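Gurkisik live album - which mix is on the streaming version?

Board: Music News and Releases

fennelstack
The label page for the Gurkisik live record now lists two masters. The CD is credited to the desk recording from Ernavthorpe. The streaming version is credited to "Awan", with no further detail. Does anyone know if these are different mixes or the same mix at different loudness? I have the CD and a subscription and they do not sound alike to me, mainly in the low end.

tapeslot_b
Different mixes. The press release from January 2026 says the streaming version was rebuilt from the multitrack at Awan. The CD went out before that work was finished. Same performance, same running order.

morrowline
I would be careful with that press release. It also says the Ernavthorpe date was sold out, and the hall holds 4,000. I was there and the upper tier was curtained off. Their PR people use "rebuilt" for anything that has been through a limiter.

tapeslot_b
The attendance claim has nothing to do with the mix. The backing vocals on track two are panned left on the CD and centered on streaming. A limiter does not do that.

morrowline
A mono fold on your playback device does. What are you listening on?

tapeslot_b
Wired headphones, both sources, same output. Mono is off. The audience mics stay wide on both, so it is not a fold.

morrowline
Fine, then I accept it is a different mix. I still say the loudness jump is the bigger change. The quiet intro to the closing song has lost most of its range.

quillhatch
Some background for those who do not follow the band. Gurkisik split from their old management in October and the live record was already delivered at that point. The new team, Clurkent, wanted their own version out. The singer said in the radio interview that she had not approved the first mix and only heard it when the discs arrived. So there are two versions because two sets of people were in charge, and neither has withdrawn theirs.

fennelstack
That explains the credits. Is the interview still up? The station page gives me an error.

quillhatch
It was taken down after 30 days, as they all are. She spent most of it on the tour film and gave the album a couple of minutes.

oddbracket
Did she say anything about the film using the CD mix? I watched it last night and the vocals were left of center all through the second song.

quillhatch
Not that I recall. The film was cut before the change of management, so the older mix would fit.

oddbracket
I ran it twice, once on the TV speakers and once on earbuds, and the panning held both times. 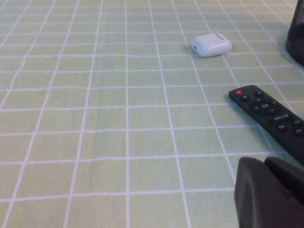
morrowline
Re: film audio
TV speakers are no use for this. Most sets apply some widening by default - check the sound menu and turn off anything labeled surround or virtual. The earbuds result I would trust.

oddbracket
Widening was on. With it off the TV agrees with the earbuds, vocals left.

fennelstack
So the film and CD share a mix and streaming is on its own. I will add that to the first post. Does anyone have the vinyl? The label page lists it as 23 tracks over 2 discs, with no mastering credit at all.

tapeslot_b
Ordered, not shipped. I will compare track two when it gets here.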